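I signed up for the Brirkbridge half marathon back in October, mostly because Gunvor Sæther dared me to over lunch and I can't say no to that woman. I had run exactly twice this year at that point, both times for a bus.

So the training! The plan I downloaded wanted four runs a week. I managed three, sometimes two, and I've decided that counts. My usual loop goes out past the old Vass bakery and up Clondel Hill, which is steep enough that a guy walking his beagle passed me once and said good morning.

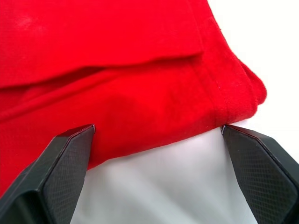 The hill got easier around week five, or I got better at lying to myself. I also bought proper shoes and my knees stopped complaining almost overnight. I wish I'd done that first — would have saved me a lot of frozen peas.

Race day was a Sunday and it was freezing. My bib was 631 and I pinned it on crooked with numb fingers. Some 400 people were packed into the street by the library, all hopping up and down.

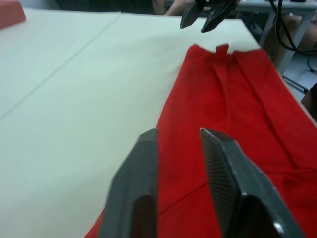 I went out way too fast (of course I did) and paid for it at mile eight. Thabiso Lekota from work caught up with me there, and we shuffled along together talking about soup. He wanted lentil. I wanted to lie down. 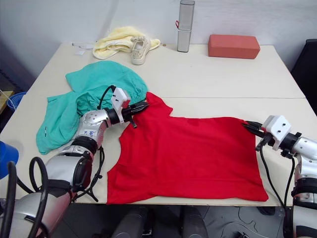 We crossed the line side by side, and Gunvor had been done so long she was on her second coffee. She's already sent me the link for the spring one in Comanden. I haven't opened it yet, but I did go for a run this morning.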